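Plunorell Pantry Stock Keeper
User Guide, Section 4: Setting up your storage places
October 27, 2020
Written by the Flomgate help desk

By the time you reach this section you should have the program installed and your name and password working. If you haven't got that far, please go back to Section 3 and come and find us again afterwards, as nothing below will make much sense without it.

A storage place is simply anywhere you keep things: a shelf, a cupboard, a chest freezer, a tub under the stairs. Plunorell needs to know about your places before it can tell you what is in them, and a little patience now (put the kettle on, it takes most people one cup of tea) will save you a good deal of hunting about later on.

Before you begin

Walk round your store with a pencil and paper and write down every place you use, in the order you come to them. We do mean every place. The ones people forget are the top of the fridge and the windowsill, and those are just where the odd jar of chutney likes to settle.

Adding your first place

1. From the front page, choose Places, then Add new.

2. Type a short name. Keep it to 12 letters or fewer, or it will be chopped short on the printed labels. "Back shelf" is a good name. "The shelf at the back by the old boiler" is a lovely name, but it won't fit.

3. Choose a kind from the list: Shelf, Cupboard, Cold, Frozen or Crate. If you aren't sure, choose Shelf. You can change it whenever you like and nothing will be lost.

4. Press Save. The new place appears at the bottom of your list with a green tick beside it.

5. Do the same for the rest of your list, and then press Finish.

Note: The program will let you give two places the same name. We would rather it didn't, and we have asked for this to be changed, but for now please check your list before you press Finish.

Crates and other things that move

Shelves stay where they are put, which makes them easy. Crates go visiting. You fill one in the kitchen, carry it out to the shed, and a week later it is in the boot of the car with somebody's wellingtons on top. For this reason Plunorell treats a crate as a place that can sit inside another place. 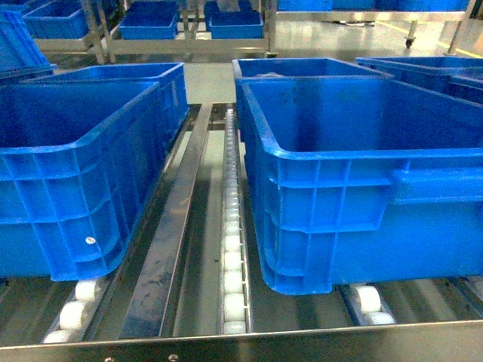

6. Add each crate as you did your shelves, choosing Crate as the kind. Give it a number as well as a name, even if you only own two.

7. Open the crate's page and press Lives in. Pick the shelf, cupboard or room where it normally sits.

8. When you move the crate, press Lives in again and pick the new spot. Everything inside goes along with it, so there is no need to touch the jars and tins one by one.

Caution: Don't delete a crate while the program still thinks there is something in it. The contents will be sent to a page called Unplaced, and sorting them out again by hand is slow, cheerless work. Press Empty first and then Delete.

Printing and sticking your labels

9. Choose Labels from the front page and tick the places you want. If you have a Tamov label printer, pick it from the list. Any ordinary printer will do the job too, as long as you use sticky sheets.

10. Print a single label on plain paper first and hold it up against the sheet. If the edges don't line up, go to Page set-up and nudge the margins until they do.

11. Wipe the surface clean, let it dry, and press the label down firmly from the middle outwards.

Caution: Paper labels don't care for freezers. For anything marked Frozen, use the Ó Riain cold-store sheets or tie on a luggage tag with string.

How much will it hold?

The household version holds 416 places and 4000 items, so you would need a very grand larder to fill it. If a message says you have run out of room, look on the Unplaced page first. Old entries do gather there, and clearing them nearly always sorts things out.

If something goes wrong

If you see message 1720 when you press Save, the program has lost touch with your account. Your list is safe. Sign out, sign back in, and press Save once more. Those of you who set up before the August update may see this message a second time, in which case do the same again.

Once all your labels are on, turn to Section 5, where we start putting food into your places.

Flomgate help desk: see the Contact page | © 2020 Flomgate | Back to top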